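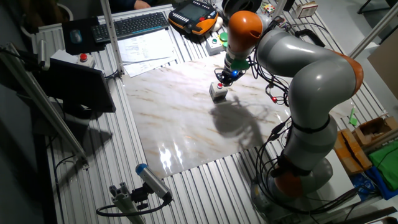
I have wanted to write about workbenches for a long time. A desk is for reading and thinking, but a bench is for doing, and I believe the two need different habits. My own habits are not very good, so please take this post as notes from a person who is still learning.

The first question is the top. I like the metal benches made of aluminium profiles with slots. They are strong, you can fix things to them almost anywhere, and they don't mind a knock. But the slots eat everything small. In my first month with such a bench I lost screws, a pencil lead and one earring, and I found only the earring. My colleague Lamai Jaidee told me to put a flat sheet over the middle part, where the hands work. She likes the kind with a marble pattern, white with brown veins, like in an old hotel bathroom. I laughed at first. Then I tried it, and now I don't want to work on a bare bench any more.

The marble sheet has one problem, and it is the shine. If your lamp is in the wrong place you get a big white spot of light exactly where you want to look. I moved my lamp three times. Wilson Sánchez prefers a matt sheet for this reason, and he has a point, but matt sheets keep every pencil mark and I am not patient with cleaning.

The second question is paper. I print too much, I know it. Tables especially I want to have on paper, because I follow the rows with my finger. The best place I have found for them is at the far side, in front of the keyboard. When I kept my papers at the left hand they travelled to the middle during the day, and by evening I was working on top of them. Once I needed page 61 of a long list and it was under my elbow the whole afternoon.
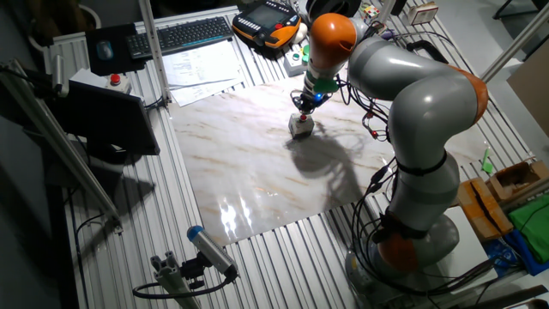 With the keyboard and mouse I am less strict. They can stand a little crooked, it does no harm. What I don't like is when the mouse pad slides under the keyboard, because then the keyboard rocks when you type. I correct this several times a day and it always comes back.

Then there are the buttons. Every bench I have worked at collects small boxes with a button on top, red ones and green ones, and after some weeks they all look the same to a tired person. Mercedes Ayala once spent a good part of a morning pressing a box whose cable went to nothing. Since then I write on a piece of tape what each one does and I stick it on the side. A red stop button should stay where your hand can find it without searching. The others can live at the back with the hand controller.

Cables I will leave for October. It is a large subject and I have strong feelings about it.

One last thing, the toys. I think a bench should be allowed one. A Rubik's cube at the far end is perfect, it takes little room and it gives the fingers something to do while you wait. Dennis Nzioka can solve his. I can do one side, and then I put it back and hope that people look only at that side.

If you have a good cheap sheet that doesn't shine, please write me the name of it in the comments.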